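Good Habits Around a Benchtop Robot Arm

If you've brought a small arm into the shed or the spare room this year, welcome, and I hope you're having as much fun with yours as we are with ours! We've been running them at the Kilcombe shared workshop for long enough now to have worked out a set of house rules, and people keep asking me to send them a copy, so I've finally typed the lot up with a few tips thrown in.

Start with the bench. Clear it before you switch anything on, and I do mean cleared: coffee mugs, offcuts, the good calipers, the biro you were sure you'd only put down for a second. Give the base a proper wobble by hand (power off, please) and nip up the clamps if there's any give at all. Then move the arm slowly through the biggest reach you plan to use, and put a line of masking tape on the floor 20 centimetres beyond that. Everyone who isn't driving stays behind the tape, kids and dogs included.

Keep the emergency stop where your free hand falls on it naturally. Ours used to hang off a hook behind the bench, very tidy, until Ieuan Gwynne had to lean across a moving elbow joint to get at it. It lives at the front corner now.
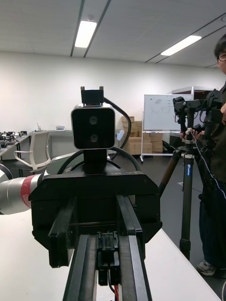 Cables are where I get a bit fussy, I'm afraid, and if you only take one habit away from this page I'd love it to be the cable check. Anything that runs to a moving wrist needs enough slack for the full turn and no more than that, or sooner or later it finds something to hook on. Look at the black cable looping out beside the camera on top of the gripper: a loop like that is the first thing I'd follow with a finger before starting up, from one end to the other, and then I'd do the same for the thin red and black wires down between the fingers. Turn the wrist slowly each way while you watch the loops. If one goes tight or drags across the housing, stop and re-dress it, using soft hook-and-loop ties that you can undo later. Zip ties pulled down hard will bite into the insulation, and I've thrown out a perfectly good lead that way.

If you steer the arm with a hand controller on a tripod, spread the legs fully and lock them, and keep the controller's own cord clear of your sleeves. Jackets done up or off, long hair tied back, closed shoes always. Agree on a word for "stop" before you begin. Hannelore Seidel favours "whoa", and it does carry nicely across a noisy room.

Go slow with anything new. We do 2 full runs at the lowest speed with empty fingers, then one with the real object, and only then turn it up.

When you're done, park the arm low, power down at the wall and jot any odd noises in the logbook. Emília Holub keeps ours on a string by the door, pencil attached, and will happily give you a fresh page if you'd like to copy the layout.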